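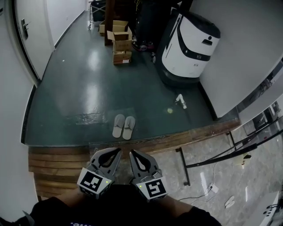 読了時間：12分

第4章　床面の洗浄と保護剤の再塗布

4.1　適用範囲

本章は、床用保護剤Andiaを塗布した屋内の樹脂系床材について、湿式洗浄、旧塗膜の部分除去、再塗布および養生の手順を定める。使用機材は床洗浄機Wudley 277とする。他機種を使用する場合、パッド回転数と吸水幅に関する記述は読み替えること。

対象とする床面は次のとおり。

・塩化ビニル系シートおよびタイル（目地溶接済みのもの）
・エポキシ系およびウレタン系の塗り床
・上記の材料を張った、または塗った踏み台、演壇、展示台などの床上げ部分

木質床、素地コンクリート、天然石、帯電防止仕様の床には適用しない。帯電防止床については第7章を参照する。

初回塗布の手順は第3章に記載している。本章は、初回塗布から所定の期間が経過し、塗膜が完全に硬化した床面を前提とする。

4.2　必要な機材と消耗品

作業開始前に次のものを揃える。

床洗浄機Wudley 277　1台
洗浄用パッド（赤）　2枚
剥離用パッド（黒）　1枚
Lindemann中性洗浄剤　原液
Lindemann剥離剤　原液
保護剤Andia　原液のまま使用
平型モップ（塗布専用、未使用のもの）
平型モップ（水拭き用）
計量カップ、バケツ2個（洗浄液用と清水用）
養生テープ、ポリエチレンシート
立入禁止表示
耐薬品手袋、保護眼鏡、滑りにくい靴

塗布専用モップは洗浄剤の付いたモップと兼用しない。柄の色を変えて区別することを推奨する。洗濯済みのモップに残った柔軟剤は塗膜のはじきを起こす。

吸水ゴムの注文番号は1599である。前後2本で1組となっており、片側だけの供給はしていない。

4.3　作業前の確認

1. 床温と室温を測定する。床温は10℃以上、30℃以下であること。床温が範囲外の場合は作業を延期する。空調の設定温度を床温の代わりに用いてはならない。

2. 相対湿度を確認する。80％を超える場合、再塗布は行わない。洗浄のみであれば差し支えない。

3. 床面の砂、ほこり、紙片を除塵モップで取り除く。床上げ部分は、上段から下段の順に行う。

4. 壁際、柱の根元、段差の立ち上がり部を目視する。塗膜の浮き、白化、剥がれがある箇所に養生テープで印を付ける。

5. コンセントボックスおよび床下配線の点検口を閉じ、周囲をテープで塞ぐ。

6. 可動の備品を床面から移動する。移動できない備品の脚部はポリエチレンシートで包む。

7. 出入口すべてに立入禁止表示を置く。

注意：洗浄剤と剥離剤を同一のバケツで使用しないこと。容器を兼用した場合の塗膜不良は保証の対象外となる。

備考：濃緑色など濃色の光沢床では、天井照明が筋状に映り込み、その部分の汚れや傷が見えにくくなる。手順4の目視は、立つ位置を変えて2方向から行う。照明の一部を消灯し、携帯灯を床に近い高さから当てる方法も有効である。

4.4　洗浄液の調製

Lindemann中性洗浄剤は次の比率で希釈する。

日常洗浄　　　　　原液1に対し水100
靴跡、軽い油汚れ　原液1に対し水50
再塗布前の洗浄　　原液1に対し水40

1. タンクに規定量の水を入れる。水温は40℃を超えないこと。

2. 計量カップで量った原液を加える。先に原液を入れると泡立ちが増え、満水センサーが早く作動することがある。

3. タンクの蓋を閉め、ロックレバーが水平になるまで倒す。

4. 調製した洗浄液は当日中に使い切る。残液をタンクに入れたまま保管しない。

比率を濃くしても洗浄力は比例して上がらない。残留分がすすぎで落ちず、次の塗膜の密着を妨げる。

4.5　洗浄機の準備

1. 主電源が切れていること、充電ケーブルが外れていることを確認する。

2. 本体後部を支え、前方のヘッドを持ち上げて固定する。

3. 赤パッドをパッド台の中心に合わせて押し付ける。パッドの外周がパッド台からはみ出していないことを確認する。

4. 吸水ゴムの先端を点検する。欠け、反り、硬化があれば交換する。

5. ヘッドを下ろし、固定ピンを抜く。ピンは本体左側の収納穴に戻す。

6. 主電源を入れ、残量表示を確認する。表示が2目盛以下の場合は充電してから作業する。

吸水ゴムの交換手順

a. スクイジーのつまみを左右とも緩め、スクイジー全体を手前に引き抜く。
b. 押さえ板の留め具を外す。
c. 古いゴムを取り外し、溝の汚れを布で拭き取る。
d. 新しいゴムを、穴のある側を上にして溝に入れる。前側は切り欠きのあるゴム、後側は切り欠きのないゴムである。
e. 押さえ板を戻し、中央から外側に向かって留める。
f. スクイジーを本体に取り付け、つまみを締める。

前後を取り違えると吸水が不安定になり、走行跡に水の筋が残る。取り付け後に1 m試走し、筋が残らないことを確認する。

4.6　洗浄作業

1. 出入口から最も遠い壁際を開始位置とする。

2. 給水量を「中」に設定する。目地の多い床では「小」とする。

3. 壁と平行に直線で走行する。隣り合う走行幅は10 cm重ねる。

4. 折り返しの際は給水を止め、吸水は続ける。吸水を先に止めると、旋回部に汚水が残る。

5. 壁から20 cm以内と段差の縁は洗浄機で処理せず、平型モップで手作業により洗浄する。

6. 汚水タンクの満水表示が点灯したら、直ちに運転を止めて排水する。

7. 全面の洗浄が終わったら、清水のみで同じ経路をもう一度走行する。再塗布を行う場合、このすすぎを2回行う。

8. 送風機または自然換気で乾燥させる。温風は使用しない。

警告：床上げ部分の上で洗浄機を使用しないこと。Wudley 277には段差検知機能がない。転落した場合、操作者の負傷および本体の破損につながる。高さにかかわらず、床上げ部分は全面を手作業とする。

4.6.1　床上げ部分の手作業による洗浄

1. 洗浄液用と清水用のバケツを、段の下に置く。段の上には置かない。

2. 水拭き用モップを洗浄液に浸し、滴が落ちない程度まで絞る。

3. 奥の辺から手前の辺へ、後退しながら拭く。

4. 側面と上面の取り合い部は、折り畳んだ布で拭く。この部分に液を溜めないこと。

5. 清水で絞ったモップで2回拭き取る。水は1回ごとに替える。

6. 乾いた布で縁を拭き上げる。縁が濡れている間は昇降しない。

床上げ部分の骨組みが木製の場合、継ぎ目から入った水は外から確認できず、膨れが出るまでに時間がかかる。継ぎ目のある台では、モップの絞りを一段強くする。

4.7　旧塗膜の部分除去

4.3の手順4で印を付けた箇所について行う。印のない箇所は4.8に進む。

1. 保護眼鏡と耐薬品手袋を着用する。

2. 剥離剤を原液1に対し水5で希釈する。

3. 印の周囲を5 cm広げた範囲に、布で希釈液を塗り付ける。

4. 10分間放置する。途中で乾き始めた場合は液を足す。

5. 黒パッドを手で持ち、軽い力で円を描くようにこする。塗膜が溶けて白濁した液になる。

6. 布で液を回収し、清水で3回拭く。

7. 表面が乾いたら、pH試験紙を湿らせて当てる。値が8以下であることを確認する。8を超える場合は手順6を繰り返す。

注意：ウレタン系の塗り床では放置時間を5分とする。下地の艶が失われた場合、保護剤では復元できない。目立たない場所で事前に試すこと。

除去範囲の境界は四角形に整える。不定形のまま再塗布すると、境界が雲形に見える。

4.8　保護剤の再塗布

1. 保護剤Andiaの容器を横に倒し、ゆっくり10回転がす。振らないこと。気泡が塗膜に残る。

2. 塗布専用モップを清水で湿らせ、固く絞る。

3. 保護剤を清潔なトレーに移す。一度に移す量は30分で使い切れる量とする。

4. 縁と角を先に塗る。幅は15 cmとする。

5. 続いて面を塗る。モップは一方向に動かし、往復させない。塗り継ぎは、先に塗った部分が濡れているうちに行う。

6. 塗布量は1 m²あたり15 mlとする。塗りむらを見つけても、表面が乾き始めている場合は触らない。

7. 指触乾燥後、60分を置く。

8. 2層目を1層目と直角の方向に塗る。3層目が必要な場合も同様に方向を変える。

9. トレーに残った保護剤は容器に戻さない。

一日に塗る層は3層までとする。床温が15℃を下回るときは、各層の間隔を90分に延ばす。

作業中は空調の風が床に直接当たらないようにする。吹出口の向きを変えられない場合は、塗布から指触乾燥まで送風を止める。

4.9　養生と使用再開

最終層の塗布後、次の時間を経過するまで使用を制限する。

歩行（靴底の清潔なもの）　2時間
軽量の備品の搬入　　　　　12時間
重量物、キャスター付き備品　48時間
湿式洗浄　　　　　　　　　7日
テープ類の貼付　　　　　　14日

備品は引きずらず、持ち上げて移動する。ゴム製の脚には樹脂製の脚キャップを付ける。ゴムに含まれる成分が塗膜に移り、褐色の跡となることがある。この変色は洗浄で除去できない。

床上げ部分の昇降口には、48時間が経過するまで表示を残す。

4.10　不具合と処置

症状：塗膜が白く濁る
原因：低温または高湿度での塗布、すすぎ不足
処置：24時間放置して変化を見る。回復しない場合は4.7により除去し、条件を確認して再塗布する。

症状：塗布中に液をはじく
原因：油分、シリコーン、柔軟剤の残留
処置：塗布を中止する。乾燥後、原液1に対し水40の洗浄液で洗い、すすぎを2回行う。モップを新品に替える。

症状：モップの筋が見える
原因：往復塗り、塗布量不足、乾き始めてからの手直し
処置：1層を直角方向に追加する。追加後も見える場合は黒パッドを使用せず、販売店に相談する。

症状：走行跡に水が残る
原因：吸水ゴムの摩耗または前後の取り違え、汚水タンク蓋の閉め忘れ
処置：4.5の交換手順により点検する。

症状：光沢が部分的に低い
原因：歩行による摩耗、塗り重ね回数の差
処置：洗浄後、該当区画の全体に1層を塗る。部分的な補修塗りは境界が残る。

症状：粉を吹いたような付着物がある
原因：塗膜の密着不良、剥離剤の残留
処置：pH試験紙で床面を測定する。8を超える場合は清水拭きを繰り返し、乾燥後に除去と再塗布を行う。

4.11　作業後の機材手入れ

1. 汚水タンクを排水し、清水で内部をすすぐ。蓋は開けたまま保管する。

2. 洗浄液タンクを空にし、フィルターを外して水洗いする。

3. パッドを外し、水洗いして平置きで乾かす。取り付けたまま保管するとパッドが変形する。

4. スクイジーを外し、ゴムの先端を布で拭く。床に接した状態で放置しない。

5. 塗布専用モップは直ちに水で洗う。硬化したものは再使用できない。

6. 本体を充電する。充電は換気された場所で行い、満充電の表示が出たらケーブルを抜く。

剥離作業で出た白濁液は、一般の排水に流さず、所在地の規則に従って処理する。保護剤の空容器は蓋を外し、内部を乾かしてから廃棄する。

4.12　記録

作業ごとに、区画名、床温、相対湿度、使用した洗浄剤の比率、塗布層数、保護剤のロット番号、作業者名を記録する。記録用紙は付録Bにある。保証の申請には直近3回分の写しを添付する。

記入例
区画：Pliltcombe棟　多目的室
床温：18℃
湿度：55％
洗浄剤：原液1に対し水40
塗布：2層
作業者：Nour Fakhoury
確認者：Annelore Hagedorn

除去を行った箇所は、壁からの距離で位置を記入する。同じ箇所に3回以上の除去を行った場合は、下地の水分測定を依頼する。

改訂履歴
6月　4.6.1を追加。4.9にテープ類の貼付制限を追加（Henrik Strobel）
6月　4.5の吸水ゴムの前後に関する記述を訂正（Mareike Brandes）

次章：第5章　傷および凹みの補修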